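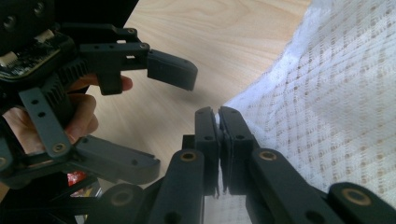

Two hand-held grippers and the white cloth at the try-it table, Drurkstead open day

Community Help > Clubs and Outings > Robots and Automation

Search all topics Go

Posted in March by Shanti Dixit

Going to the Drurkstead robotics open day with kids, what should we see first?

Hi all! My sister and I are taking three kids (hers and mine) to the open day at Drurkstead on Monday and we are so excited, maybe more than they are. I found the leaflet at the library and it lists a big arm demonstration in the main hall, a "try it yourself" table where you work a pair of grippers by hand, and a tour of the Prandus workshop upstairs. We can only stay for the morning. Is the hand gripper table OK for a seven-year-old, or is it more of a grown-up thing? And do you have to sign up for the workshop tour ahead of time? I called and got a recording. Also, any tips on parking would be great, my sister's van is huge.

Tekin

Oh, you are going to have such a good time! I went last year and again to the preview evening this year, and my advice is to go straight to the gripper table when the doors open at 9. By 10:30 the line was back past the coat racks both times.

You hold one gripper in each hand and they give you a cloth to work on, a white one with a little woven pattern of dots and diamonds. The job is to fold it using only the grippers. It sounds like nothing. Then you try to get hold of one edge and you find out how much your own fingers have been doing for you all these years! The trick that finally worked for me was to pinch just a small fold of the fabric with one gripper, close it tight and hold it still, and keep the other one open until you know where you want the next pinch. I kept closing both at the same time and dragging the whole cloth across the table.

What I loved is that everything is out in the open. You can see the link bars and the brass-colored bushings at the joints, and there's a circuit board right there on the gripper with no cover over it. Tell the kids to keep their fingers wrapped around the body and away from the board and the links. My niece is eight and she managed fine with the table staff helping her hold the weight for the first minute. A seven-year-old should be OK if he or she is patient. Mine would have lasted four minutes and then wanted a snack, so bring snacks. (You have to eat them in the lobby.)

The arm show in the main hall is fun too, it runs 40 minutes and the middle part is mostly talking. Sit on the left near the door if you think you'll need to slip out.

Ito

Yes to signing up for the tour. The sheet is on the desk inside the front entrance, they don't take names by phone. 70 places for the whole day, and the morning ones go first. No strollers on the stairs.

Parking is behind the building, entrance on the side street. There is a height bar so check the van.

marlow_b

I didn't go on the tour so can't help with that but my son and I did the fold table and it was the best part of the day for us. He is now folding dish towels at home with two pairs of kitchen tongs!! I am not going to stop him.

One thing I'd add to what Tekin said, ask the people at the table what they're working on. The woman we talked to was so happy to explain how they use people's folding to teach a robot to do it, and she let my son look closely at the rubbery pads on the fingertips and press on them. He asked her maybe twenty questions and she answered every one. They told us 530 people came through last year, so it does get loud in there around lunch. If any of your kids don't like noise, the morning is the right choice.

The pencils at the front desk are free, get yours on the way in.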